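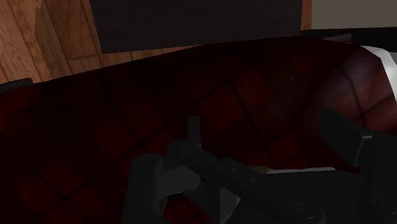 Workshop notebook, March 2026

Back on the madder again, after leaving it alone since October, and I am glad of it. The bench smells like a wet hedge and I have missed that more than I expected. I am writing this up while the second pot cools, so forgive the wobbly order of things.

The root is the Plorau batch, the one that came in the big paper sack and that I had been saving for no good reason. I weighed out 800 g, chopped it small and gave it three cold rinses to get rid of the yellows. The first rinse came off the colour of strong tea, the second like weak tea, and the third I could have fooled somebody into drinking. Last time I stopped at two rinses and everything leaned towards brick, so whoever uses this recipe next, please do the third one even if you are in a hurry.

Wool is the Jallodholm fleece, spun at Wellow, scoured twice and mordanted in alum overnight. It is a lovely springy thing, a bit greasy still in places — my fault, I ought to have used hotter water for the scour. I put a skein of the Toom yarn in alongside for comparison and it drank up the colour much faster, so the two don't really belong in the same pot and I shall keep them apart from now on.

Heat: brought it up as slowly as I could bear and held it under 65, apart from one bad spell when I was on the telephone and came back to find it at 86. I took the pot straight off the ring. You can see what that does in the 11th skein, which has gone noticeably browner than its neighbours, poor thing. I have tagged it and kept it, as it would make a decent border.

Water matters as well. I used the tap for this lot, which is hard here, and the reds came up warm and full. The rainwater pot in October gave something thinner and more orange, though I did rather rush that one.
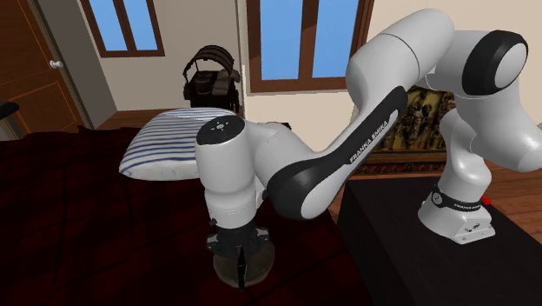 Still to do

Rinse the Toom skein again, it is still bleeding a little. Wash-test a short length from each tag and pin them in the sample book. Dry the spent root on the racks by the window and try it for a second bath, which ought to give a coral if there is anything left in it. Order more alum. Find the good thermometer, the one with the clip, before I start another pot.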